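Rice for a Crowd, Rice for Two
Speaker notes, kitchen basics evening, Tovar Community Hall
Speaker: Elvia Xolalpa
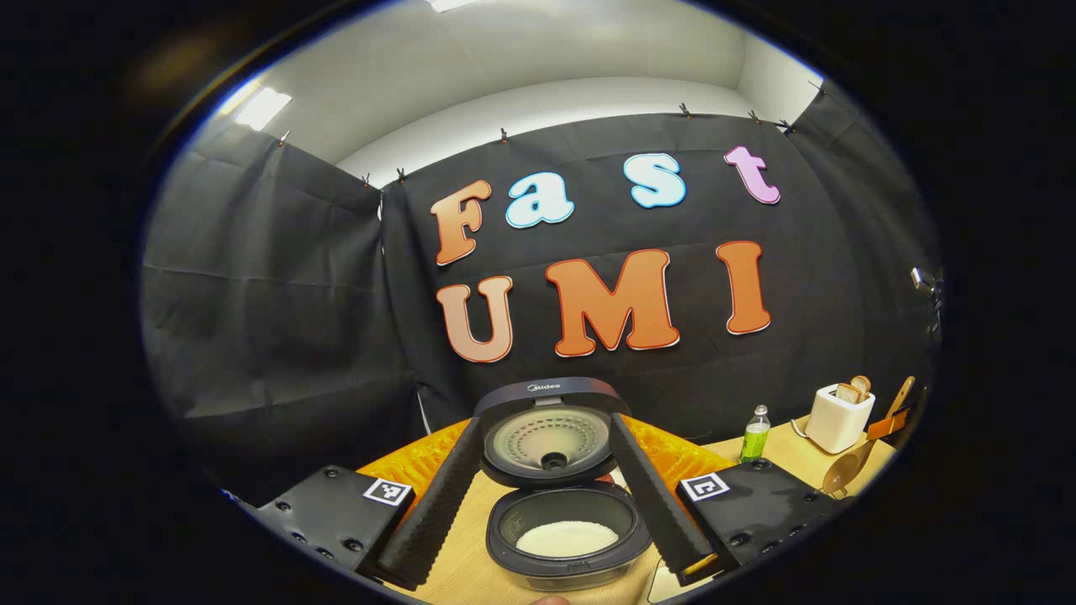
Start with the question from the sign-up sheet: why does my rice come out different every time? Take a few answers from the room. Most people will say the cooker. Tell them to look first at how they measure.

1. Measuring

Dry rice goes by level cups or by weight. A heaped cup is a different amount each time you scoop it. Pass the two bowls along the front row, one level cup and one heaped, and let people lift them.

Mention that the cup that comes with a rice cooker is often smaller than a regular US measuring cup. The lines inside a pot usually go with the cooker's own cup. If you lost the cup, weigh the rice and the water and write down what worked.

For the hall lunch in June we cooked 1000 grams of dry rice per batch. Everett Abernathy did the weighing. We served 61 people and did it in 2 batches with a gap between them, so the second was hot when the late tables sat down.

PAUSE for questions on cups and grams. Don't get into metric conversions, it's on the handout.

2. Rinsing

Cover the rice with cold water, swirl it with your hand, pour it off. Repeat until the water is only a little cloudy. It doesn't need to be clear.

Rinse in a separate bowl. A lot of inner pots have a coating, and grains rubbed around in there wear it down over the years. It also keeps the outside of the pot dry. Wipe the outside and the bottom with a towel before the pot goes in the cooker, every time. A wet pot on a heating plate will hiss and can leave marks.

Drain well. Water left in the rice counts toward the total, and with a small amount of rice you will notice it.

3. Loading the pot

Rice straight out of the bag lands in a mound in the middle. Give the pot a shake or flatten the top with your fingers before the water goes in, and check the water line with the cooker on a flat surface. At home I bend down and look at it from the side.

Salt or a little oil can go in now. Close the lid until it clicks.

Show the Zevard pot here, with the worn lines. Ask who still has numbers they can read.

4. Lid and vent

Slow down for this part. It is what people skip.

The inside of the lid gets a film of starch. On many cookers there is an inner plate with small holes and a steam valve, and both collect it. Check your manual to see which parts come off. Mine get warm water, dish soap and a soft brush, then air dry with the lid open. Closing a damp cooker is how you get that stale smell.

Keep the cooker clear of upper cabinets when it's on. Steam goes straight up, and it lifted the paint on the bottom of mine at the old apartment on Fladell Street.

5. Resting and serving

When the switch flips, leave it closed for ten minutes. Then open it and turn the rice over with the paddle from the bottom up. No metal spoons.

Leftovers go into shallow containers and into the fridge soon after the meal. Don't leave rice sitting out on the counter through the evening.

Handouts are by the door. The recipe for the coconut rice is on the back. If anyone asks about brown rice, it takes more water and more time, and Everett has a page on it in the blue folder. Stack the chairs before we leave and lock room key 1371 back in the box.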